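# The chores are still ours

July 11, 2020

Every year or so a company shows a machine that folds shirts, and every year people ask me whether they should wait before buying another drying rack. My answer has been the same for a long time. Buy the rack.

I spent most of my working life in commercial laundries, first on the floor and later buying equipment, and I like machines. A tunnel washer is a wonderful thing. So is a flatwork ironer, which takes a damp hotel sheet at one end and gives you a pressed one at the other, as fast as two people can feed it. The plant where I worked last handled more than 300 sheets an hour on one line. But look at who was feeding it. Two people stood there, found the corners of each sheet in a heap, and clipped them up. The expensive machine did the easy part.

That is where things stand in the home, too. We automated washing decades ago, and then drying. What remains is everything that happens between the machines: picking one thing out of a pile, working out what it is, deciding where it goes. A washing machine never has to know a sock from a pillowcase. It gets a drum full of cloth and turns it.

In February I went to a trade show and watched the Trinness folding cabinet for most of a morning. You clip a shirt onto a rail at the front, the cabinet draws it in, and some time later a folded shirt comes out below. It worked. I saw 17 shirts go through, and all of them came out flat and square. I also saw the person who clipped them on, and she was working with shirts that had been laid out for her in a neat stack, all adult sizes, all buttoned. I asked about fitted sheets and was told they were outside the product's range. So were baby clothes, anything with a hood, and anything inside out.

I don't blame the makers. A fitted sheet is a hard object. It has no edges in the usual sense, only a band of elastic that pulls the cloth into a different shape every time you let go of it. Grip it in one place and the rest moves. A metal bracket on a factory line will be in the same position every time, to a hair, and a machine can be told that position once. Cloth has no position to tell it. 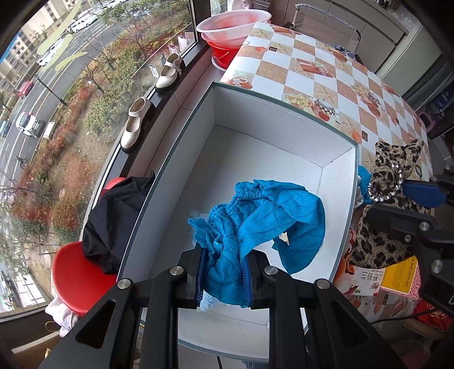
The mess is the other half of the problem, and I think it is the larger half. Few homes have a clear table under even light with one garment on it. The table has a patterned cloth, there are packages of food on it, someone's bag is on the chair, and the sun is coming in from one side. A person reaches into that without a thought. A machine has to decide which patch of color is the thing it wants and which is only printed on the tablecloth. Then it has to close its fingers on one layer and leave the next layer alone.

Two fingers can do more than people expect, I will say that. Pinch a stretchy garment by its gathered edge and you can lift it, shake it and lay it down again. Give a person a pair of tongs and an afternoon and they will put away a basket of laundry with them, slowly. So the hand is perhaps not what is missing. What is missing is whatever the person holding the tongs is doing with their head, and that is difficult to write down. I tried once. For a training manual I wrote out how to sort a mixed bag by touch and sight, and after 544 lines I had not gotten to underwear.

The approach I find most sensible now is to stop writing it down. Laaksonen, a small firm whose booth was across the aisle from Trinness, wants its machines to learn from many hours of people doing the job, mistakes and all. They had nothing to sell and said so. Their arm picked up a towel, dropped it, picked it up by a worse corner and got it folded on the third go. I thought that was a better demonstration than the 17 perfect shirts – it had a problem and it dealt with it.

How long, then? Poltura, which sells equipment to small laundries, put out a brochure last winter promising a "hands-free household" within a few years. I would not plan around it. Folding a towel on the third try is fine at a show. At home you want it done while you are out, with the cat on the towels and a pen left in a pocket, and you want it done 205 times running before you stop checking on it. The last bit of reliability is where the money goes. I saw that with every conveyor I ever bought.

Shops and laundries will get there first, because they can change the work to suit the machine. A hotel can order one size of towel. It can put in better lights and pay a technician. Bollura, the last plant I bought for, had already cut its linens down to a handful of types just to make the ironers run better. A family is not going to throw out half its clothes so that a cabinet can cope with the rest, and it should not have to.

My guess is that the first useful home machine will do one dull thing, probably towels, and will cost too much. I would still like to see it. Until then I fold on the bed with the radio on, fitted sheets last, and those mostly get rolled up and pushed to the back of the closet.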